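# Automatikweste 33 g auf Stausee: Wartung überfällig, Höhe und kaltes Wasser relevant?

**Allow**

Ich fahre allein und in der Regel am frühen Morgen mit einem offenen Ruderboot auf der Talsperre Grurna. Stauspiegel bei Vollstau 467 m ü. NN, Saison beginnt für mich im Februar, sofern kein Eis liegt. Strecke vom Einstieg bis zur Sperrkette vor der Mauer 2.777 m (GPS-Track, eine Richtung). Ufer auf der Nordseite steil, Ausstieg dort nur an wenigen Stellen möglich.

Vorhanden ist eine aufblasbare Weste Skesar Bravo, 150 N, Automatik mit Salztablette, Patrone 33 g CO2, ohne Schrittgurt. Gebraucht übernommen, Papiere unvollständig. Der letzte Eintrag auf dem Wartungsaufkleber liegt 4 Jahre zurück. Die Weste wurde laut Vorbesitzer nie ausgelöst. Patrone äußerlich ohne Befund, Anzeige am Auslöser steht auf Grün.

Offene Punkte:

- Reicht es, Tablette und Patrone selbst zu tauschen, oder muss die Weste zur Prüfstelle?
- Spielt die Höhenlage bei der Füllmenge eine Rolle? Im Frühjahr ist das Wasser außerdem sehr kalt, CO2 hat dann weniger Volumen.
- Ist ein Schrittgurt auf einem Binnensee nötig? Wellengang ist praktisch nicht vorhanden.
- Spricht etwas für eine Feststoffweste, wenn man ohnehin allein fährt?

Anlass ist eine Meldung der örtlichen Feuerwehr über einen Einsatz auf einem Nachbargewässer, bei dem die Weste des Geretteten nicht ausgelöst hat. Ursache wurde nicht veröffentlicht.

---

**Skesar_33**

Tablette neu, Patrone neu, fertig. Habe ich bei meiner immer so gemacht. Schrittgurt braucht auf dem See kein Mensch, der ist für Hochsee. Grün heißt grün.

Kommentar von **Allow**: Das Wartungsintervall auf dem Aufkleber beträgt zwei Jahre. Wurde deine Weste jemals auf Dichtigkeit geprüft?

Kommentar von **Skesar_33**: Nein, hält aber die Luft, wenn ich reinpuste.

---

**Sperrkette**

Zur vorstehenden Antwort: Die grüne Anzeige sagt je nach Auslösermodell nur, dass der Mechanismus nicht ausgelöst hat und die Tablette eingesetzt ist. Über den Füllstand der Patrone und den Zustand der Blase sagt sie nichts. Bei manchen Modellen bleibt sie auch dann grün, wenn die Patrone nicht fest eingeschraubt ist. Bitte nicht darauf verlassen.

**1. Wartung**

Bei abgelaufenem Intervall und lückenhafter Vorgeschichte gehört die Weste zu einer vom Hersteller anerkannten Prüfstelle. Dort wird die Blase über mehrere Stunden unter definiertem Druck geprüft, die Nähte werden kontrolliert und der Auslöser wird zerlegt. Zuhause lässt sich das nur grob nachstellen.

Vorher das Herstellungsdatum suchen. Es steht meist auf einem Etikett an der Blase, also unter der Schutzhülle. Viele Hersteller begrenzen die Nutzungsdauer auf zehn Jahre, mit jährlicher Prüfung teilweise auf fünfzehn. Liegt die Weste darüber, nimmt die Prüfstelle sie in der Regel nicht mehr an, und die Kosten kann man sich sparen.

Was man selbst tun kann und zwischen den Wartungen auch tun sollte:

1. Patrone herausschrauben und die Spitze ansehen. Der Verschluss muss unbeschädigt sein. Ein kleines Loch fällt bei schlechtem Licht nicht auf.
2. Patrone wiegen. Auf dem Körper ist das Bruttogewicht oder ein Mindestgewicht eingeschlagen. Die 33 g bezeichnen nur das Gas, die Stahlhülse kommt dazu. Eine Küchenwaage mit Grammauflösung genügt, vorher mit einem bekannten Gewicht gegenprüfen.
3. Korrosion am Gewinde prüfen. Rostige Patronen tauschen, auch bei richtigem Gewicht. Rost scheuert auf der Blase.
4. Verfallsdatum der Tablette ablesen. Salztabletten zerfallen auch durch Luftfeuchte.
5. Blase mit dem Mundventil prall füllen, Raumtemperatur konstant halten, über Nacht liegen lassen. Wird sie merklich weicher, ist die Weste auszumustern oder einzuschicken.
6. Luft über das Mundventil vollständig ablassen (Kappe umgedreht aufsetzen), dabei nicht auswringen. Nach Anleitung falten.
7. Patrone erst einschrauben, wenn die Blase leer ist. Handfest, kein Werkzeug.

Ersatzteile müssen zum Auslöser passen. Gewinde und Länge unterscheiden sich auch bei gleicher Gasmenge. Ein Rüstsatz für die Allow ist nicht automatisch für die Bravo freigegeben, maßgeblich ist die Typbezeichnung auf dem Auslöser.

**2. Höhe und Temperatur**

Beides lässt sich überschlagen. 33 g CO2 entsprechen 0,75 mol. Bei 5 °C und Normaldruck auf Meereshöhe ergibt das 17 Liter. Für 150 N Auftrieb werden gut 15 Liter verdrängtes Wasser benötigt. Reserve ist also vorhanden, zumal der Rest über das Mundventil ergänzt werden kann.

Auf 467 m ist der Luftdruck um gut fünf Prozent niedriger. Dasselbe Gas nimmt dort etwas mehr Raum ein, nicht weniger. Der Effekt geht in die günstige Richtung und ist klein gegenüber der Temperatur. Für die Auswahl der Patrone ist die Höhenlage ohne Bedeutung.

Relevanter ist die Kälte beim Auslösen selbst. Die Füllung dauert länger, wenn die Patrone stark ausgekühlt ist, und nasses Restmaterial im Auslöser kann bei Frost festfrieren. Im Februar die Weste nicht über Nacht im Boot oder im Auto lassen.

**3. Schrittgurt**

Ja, nachrüsten. Mit Wellengang hat das wenig zu tun. Die gefüllte Blase steigt auf, der Körper hängt darunter. Ohne Schrittgurt rutscht die Weste nach oben, der Freibord zwischen Mund und Wasser wird kleiner, und die Drehwirkung in die Rückenlage nimmt ab. Bei schlanken Personen und locker eingestelltem Bauchgurt kann sie über den Kopf gehen. Bauchgurt so einstellen, dass eine Faust gerade noch darunter passt, und zwar über der Kleidung, die tatsächlich getragen wird. Im Juli eingestellte Gurte passen im Februar nicht.

**4. Feststoff oder Automatik**

Beim Alleinfahren in kaltem Wasser ist der Kälteschock in den ersten ein bis zwei Minuten das Hauptproblem: unkontrolliertes Einatmen, hohe Atemfrequenz, keine gezielten Handgriffe. Handauslösung scheidet daher als einziges System aus. Automatik ist vertretbar, wenn sie gewartet ist. Eine Feststoffweste mit 100 N funktioniert ohne Mechanik, trägt beim Rudern aber stark auf. Eine 50-N-Schwimmhilfe dreht niemanden um und setzt voraus, dass man bei Bewusstsein ist und schwimmt.

Keine der Varianten ersetzt Kälteschutz. Auf der beschriebenen Strecke mit steilem Nordufer würde ich im Frühjahr Trockenanzug oder mindestens Neopren tragen und dicht am Südufer fahren. Wichtig: Unter einem Trockenanzug mit viel Restluft in den Beinen dreht eine 150-N-Weste unter Umständen nicht zuverlässig. Anzug vor dem Ablegen entlüften und die Kombination einmal im flachen, warmen Wasser testen.

**5. Lagerung**

Aufgehängt auf einem breiten Bügel, in einem beheizten, gut gelüfteten Raum, nicht direkt am Heizkörper. Nach Regenfahrten die Tablette herausnehmen und den Auslöser offen trocknen lassen. Die Ersatzpatrone getrennt in einer Schublade aufbewahren, ebenfalls trocken. Bad und Waschküche scheiden aus.
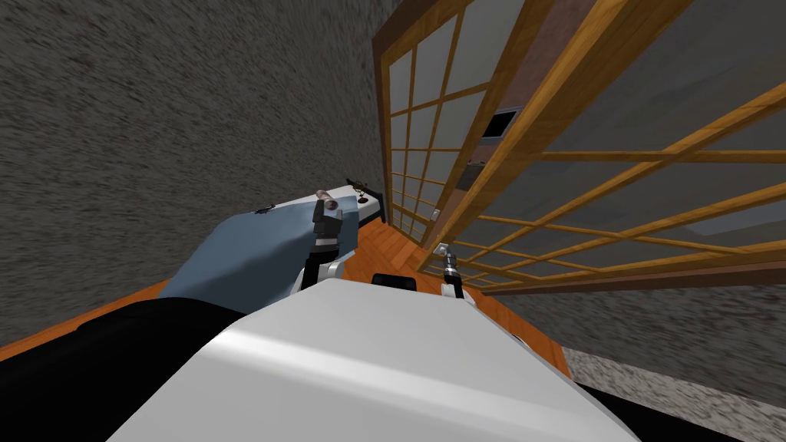
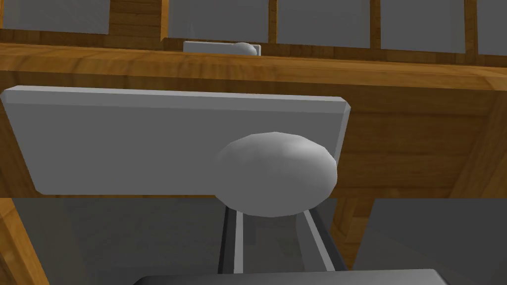
Wird die Tablette zum Trocknen entnommen, einen Zettel an den Reißverschluss hängen. Eine Automatikweste ohne Tablette löst je nach Bauart beim Einsetzen der Patrone sofort aus oder eben gar nicht, beides ist unerwünscht.

Telefon wasserdicht am Körper tragen, nicht im Boot. Netzabdeckung an der Grurna vorher abgehen, am oberen Ende des Sees ist sie nach meiner Erfahrung lückenhaft. Eine Pfeife gehört an die Weste, bei älteren Modellen fehlt sie oft oder ist verklebt. Uhrzeit der geplanten Rückkehr bei jemandem an Land hinterlassen und vereinbaren, ab wann die 112 gewählt wird.

Kommentar von **Allow**: Patrone gewogen, liegt unter dem eingeschlagenen Mindestgewicht. Herstellungsdatum gefunden, Weste ist innerhalb der zehn Jahre. Geht zur Prüfstelle, Schrittgurt bestelle ich mit. Bis dahin bleibt das Boot an Land.

Kommentar von **Sperrkette**: Patrone vor dem Versand ausbauen und bei der Prüfstelle nachfragen, ob sie mitgeschickt werden soll. Druckgas ist je nach Paketdienst eingeschränkt oder ausgeschlossen. Das Gewicht auf dem Begleitschreiben vermerken.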